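Search this site
Enter keyword
Go

Hard floors, sticky floors, spills – what works at our place

Redoing this page becuase the old one was a mess. Tiles mostly, bit of vinyl at the end.

Everyday

Sweep first. Always. Mopping over grit just makes grey paste and it all ends up in the grout.

Dry microfibre pad for dust and hair. Shake it outside, wash it on its own, no fabric softener or it stops grabbing.

Mop water warm, not boiling. 200 mL white vinegar to half a bucket is fine on glazed ceramic. NOT on marble, travertine or any natural stone – it etches and you can't undo that. Pale tiles show every dribble, so wring the mop harder than you think.

Change the water when it goes cloudy. Two rooms per bucket at our place, one if the dog's been in.

Spills

Milk – cold water first, then a drop of dish soap. Hot water sets the smell.

Juice and cordial – wipe, rinse, wipe again. The sticky ring is always wider than the spot.

Coffee on grout – bicarb paste, old toothbrush, leave it 4 minutes, rinse. Second go if the colour's still there.

Candle wax – ice pack on top, then lift with an old plastic card. No knives.

Cups get carried through half full, that's most of our spills. Smaller pour, better grip, eyes on the cup.
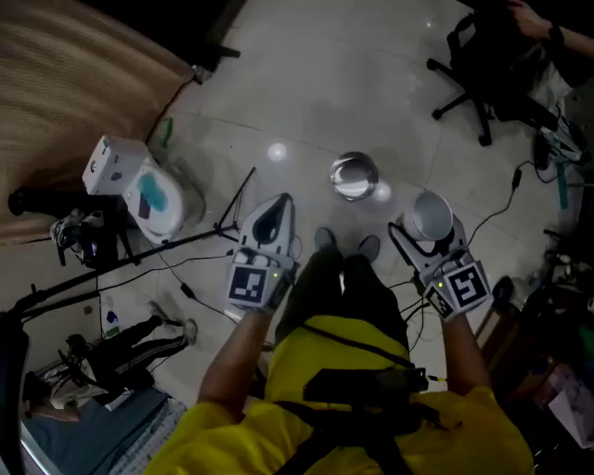 Grout

Do a small patch behind the door first. Oxygen bleach powder in warm water, brush it on, let it sit, rinse well. Never mix bleach with vinegar or anything with ammonia in it. Windows open.

Reseal once it's properly dry. We did the laundry in February and water still beads up nicely. Wipe any extra sealer off the tile face straight away, dries to a horrible haze otherwise.

Shoes

Mat outside AND mat inside. Cut the grit by heaps. Rubber soles leave scuffs – a clean tennis ball rubs them off, or a pencil eraser for little ones.

Vinyl

No steam mop. Lifts the edges. Damp mop, neutral cleaner, dry with an old towel under your foot. Felt pads on chair legs, check them evrey couple of months, they collect sand.

Updated 15 July 2022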